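Dedgate Community Workshop
Shared unit safety checklist, with comments
Checked 14th May

Covers the main room, the store, the kitchen corner and the yard door. Items are marked OK, ACTION or WATCH. Comments are for whoever does the next round, due in August.

1. Exits and routes

Main door opens fully from inside without a key — OK
Yard door opens fully — ACTION
The bottom bolt is stiff and needs two hands. Clean and oil it, then try it again with the door closed and the weather strip in place. If it still sticks, replace the bolt.

Route from store to main door clear — OK

Exit signs lit — OK
The sign over the yard door has a faint buzz. No flicker seen.

2. Fire equipment

Extinguishers on their brackets — OK
Pins and seals in place — OK
Gauge needles in the green — WATCH
The one by the store is at the low end of the green. Stametti services our extinguishers and has been told.

Fire blanket in kitchen corner — OK
Smoke alarm test button — ACTION
The alarm in the store did not sound on the first press. It sounded on the second. Change the battery and test again. Write the change date inside the cover.

3. Electrical

Panel door closes and latches — OK
Breakers labeled — ACTION
Number 11 has no label. It feeds the outlets along the back wall. The old label has fallen off before, so use the printed kind and not masking tape.

GFCI outlets trip and reset — OK
Extension cords — WATCH
One orange cord has a scuffed jacket near the plug. The inner insulation is not showing. It can stay in use until it is checked again, but don't run it through the yard door.

Power strips not plugged into other power strips — OK

4. Store

Heavy items below shoulder height — OK
Shelving fixed to wall — OK
The Mwaipopo shelves were tightened last time and have not moved.

Solvents in the metal cabinet, lids on — ACTION
A can of thinner was on the floor beside the cabinet with its lid pushed on but not down. Put back. Please close lids with a mallet, working around the rim.

Step ladder feet and hinges — OK
Weight limit sticker is worn and hard to read. A new one has been ordered from Orker.

5. Kitchen corner and first aid

Kettle cord clear of sink — OK
Refrigerator seal — OK
First aid kit sealed and in date — ACTION
Eyewash is past its date. Bandages are low. The box should hold 100 adhesive strips when full, and it is nearly empty.

Accident book present — OK
No new entries.

6. Tables and covers

Legs locked, no wobble — OK
Cloth covers lie flat, without loose corners at walking height — OK
Covers should be smoothed out before work starts. Soft creases and fold lines are fine. A ridge big enough to tip a cup is not. Wash on cool and fold along the old lines. 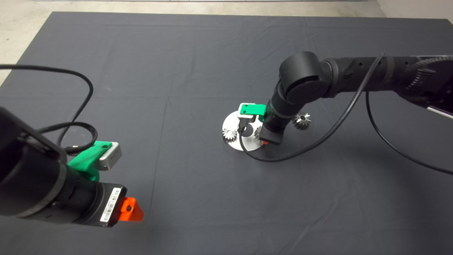

7. Floors

Concrete swept — OK
Mats flat, edges not curling — WATCH
The mat inside the main door is starting to lift at one corner. Turn it around and see if it settles.

Spill kit stocked — OK

8. Carried over from last round

Handrail on the yard steps — done, solid when pulled
Light over the trash bins — still out, new fitting needed
Hot water too hot at the hand basin — valve adjusted, check again in August

Actions on bolt, smoke alarm and first aid kit to be closed first. Keep the signed copy in the folder beside the panel.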